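Skotness Laundry and Folding – Frequently Asked Questions

What does the home folding service include?
We come to your home, sort the clean clothes you've left out, fold them, and stack them by person or by drawer. Hanging things up is included if you have hangers. Ironing is a separate booking.

Do I need to wash everything first?
Yes. The folding visit covers clean, fully dry clothing only. If you'd like us to wash as well, choose pickup and return when you book.

How much can you fold in one visit?
A standard visit covers up to 40 items. A pair of socks counts as one item. Larger loads can be split over two visits or booked as a long visit.

Where should I leave the clothes?
A bed works best. It's the right height and there's space to spread out. Please make the bed or pull the sheet flat, and move anything you don't want touched. A clean table is fine too. We don't fold on the floor.

How do you fold jeans?
Zipper closed, one leg over the other, seams lined up, then in thirds from the hem to the waistband. For shallow drawers we fold once more. Jeans are folded before anything else – they make a steady base for the stack, and getting them out of the pile makes the rest easier to see.

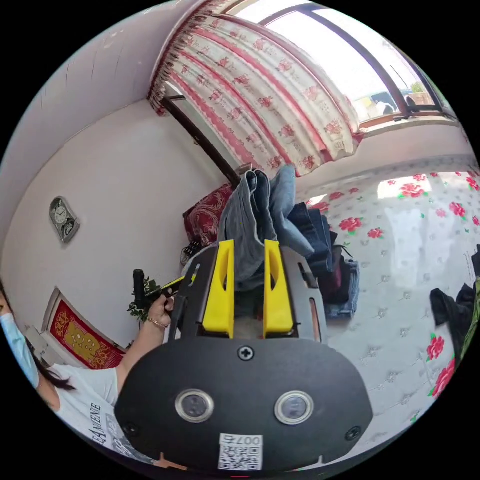
If you'd like your jeans hung, leave a note with the clothes. We hang them folded over the bar of the hanger. Clip hangers can leave marks on the waistband, so we only use them if you ask.

Do you separate dark and light clothes when folding?
Only if you want us to. New dark denim can rub off on pale fabric, so we keep it in its own stack for the first few washes if you tell us it's new.

What about straps, belts and drawstrings?
Belts come out of the loops and are rolled. Straps are tucked inside the garment. Drawstrings are left as they are.

Will you change the bedding?
Yes, as an add-on. Leave the clean set in the room. Sheets and pillowcases are folded together as a set unless you tell us otherwise.

Who will come to my home?
Visits are handled by Sekar Nair or Yoga Harahap. You'll get a message with the name when the booking is confirmed.

Can I cancel?
Up to 6 hours before the visit at no charge. After that we charge half the visit price.

Something is missing or in the wrong stack. Who do I contact?
Write to Lenni Ruotsalainen through the contact form within three days. Include your booking number and a short description of the item.

Are you open over the holidays?
We take fewer bookings in December. Open times are shown on the booking page.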